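Stone floors and worktops: questions our customers ask
Arnirari Natural Stone, last changed 3/14/20

We are a small workshop and we sell, cut and repair natural stone for the house. The answers are written by Rosine Besnard and Benoît Lebrun. If your question is missing, please write to us and we will try to add it.

Which stone is the best for a kitchen?
It depends on how you cook. Granite is hard and it forgives many things. Marble is softer and lemon juice or vinegar will leave a dull mark on it, even if you wipe after some minutes. Limestone behaves in the same way. We sell all of them for kitchens, but we ask marble customers to take a sample home first and to put lemon on it.

Can I order samples?
Yes. You can have four samples without payment, and you keep them. Please look at them in the evening also, under your own lamps, because a grey stone can become quite brown in warm light.

Will my slab look like the sample?
Similar, but never the same. The veins change from one block to another, and also inside one block. For worktops we invite you to come and choose your slab. For floor tiles we open several boxes and mix them, so that the pale and the dark ones are not all in one corner.

Can I put stone beside a wooden floor?
Yes, and many customers do this between kitchen and living room. Wood moves with the seasons and stone does not, so a gap must stay between them. We fill it with cork or with a flexible filler in a near colour. Please tell us the thickness of the wood before we cut, as we want both sides at the same height.
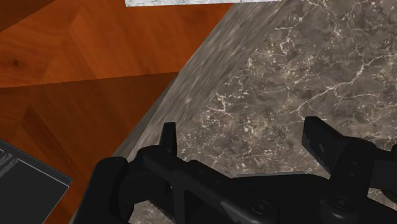 Brown-grey stone with pale veining, next to an orange-brown wooden floor.

Must the line between stone and wood be straight?
No, but a straight line is cheaper. For a curved line we make a paper pattern in your house, and Apolline Fleury, our cutter, works after it. Please count two more weeks for this.

How often must I seal the stone?
Put a few drops of water on it and wait ten minutes. If the stone becomes dark under the water, it is time to seal again. A floor in an entrance needs it more often than a floor in a bedroom. We use the Clositz sealer in the workshop and we sell it in small bottles, but any good sealer for natural stone will do the work.

What can I clean it with?
Warm water and a soap with neutral pH. Please do not use vinegar, bathroom spray against lime, or scouring powder. Steam cleaners are also a bad idea on old joints.

I have a stain. What now?
First write us what made it: oil, wine, rust and coffee are treated in different ways. For oil you can try a paste of baking soda and water, covered with kitchen film for one night. Repeat it if the stain is paler but still there. Rust is difficult, please leave it to us.

Can you polish away scratches?
On marble and limestone, usually yes. On granite it is slow work, and it can cost more than the customer expects. A small chip at the edge can be filled with coloured resin, and you will find it only if you search for it.

What does a worktop cost?
A simple granite worktop with one opening for the sink starts at 1,000 euros, fitted. A marble kitchen of usual size is often 3,000 euros or more. The last one we fitted, with a raised back edge, was 3,550 euros. We give a fixed price after we have measured.

Do you take the old worktop away?
Yes, if you ask for it when you order. We cannot disconnect gas or water, so please arrange this before we arrive.

When are you closed?
The workshop closes for the first two weeks of June. Messages are still read by Rocío Paredes, but nothing is cut or delivered in this time.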